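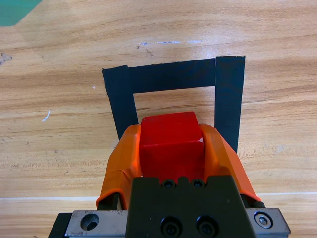 Slow robots, please

Went to the Proseo open day in August, the afternoon slot, and came away annoyed with the audience more than the exhibitors. Writing this on the train so forgive the state of it.

What you got for your ticket: a wooden table, arms with orange fingers, coloured blocks. Put the block in the taped square. Put another on top. That was the demonstration. The man in front of me said "is that it" before he'd even got his coat off. Plenty of people drifted off to the Zemska stand where there was music and a screen and free pens.

I stayed. Three hours, more or less on my feet. And I think the blocks were the only honest thing in the building. 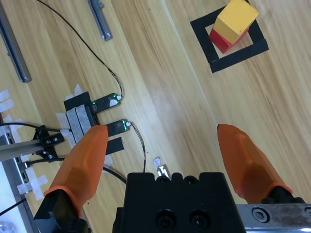

Most open days are theatre. I used to buy packing kit for Fillport, 9 years of it, and I have sat through more polished demos than I can remember. Everything pre-positioned, everything lit like a perfume advert. Then the machine arrives at your site and the cartons are a bit damp, the floor's a bit off, and you spend 15 weeks on the phone. We bought one line on the strength of a demo. One. Never again without seeing it do something dull, over and over, close up.

Dull is what you want to see. Dull can be judged. A child knows what it means for a block to be in a square or half out of it, so you don't need the salesman to tell you how it went.

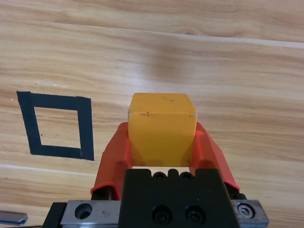
Buyers have got lazy about this and I include myself. We ask how fast. We ask how many an hour, what's the payback, does it talk to the warehouse system. Hardly anyone asks what happens when the part turns up crooked. At a table like that one you can see the question for yourself - the tape square had corners that didn't quite meet neatly, one with a little step in it, plainly done by hand. Good. My old loading bay was marked out the same way. I trust a firm that lets me see the tape far more than one that hands me a brochure with a drawing of a perfect grid.

Parviz Hashemi from Rahimi was stood next to me for a lot of it and disagreed with nearly everything. His view is that customers can't make the leap from a cube to their own product, so you lose them, and a lost customer teaches you nothing. Fair point. He reckons 100 people through the door and most won't remember the blocks by tea time. He may be right about teh numbers.

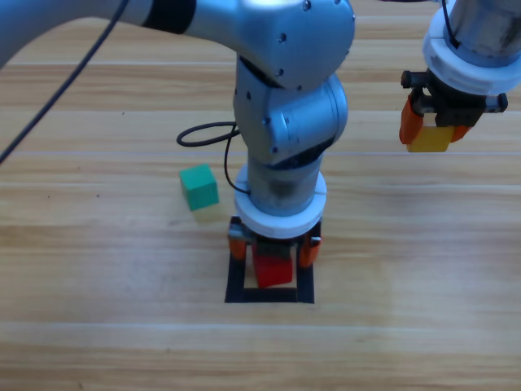

But whose job is the leap? Ours I'd say. If you're about to spend the firm's money you can stand still for twenty minutes and think about how your own boxes differ from a wooden cube. Softer, heavier, shinier, whatever. Write it down. Go and ask.

One complaint, mind. No chairs, and the labels on the stands were tiny. And somebody should of told the front desk where the toilets were. Next year I'd like a table where visitors put the block down themselves, anywhere they fancy, and then we all watch. I'd pay for that one.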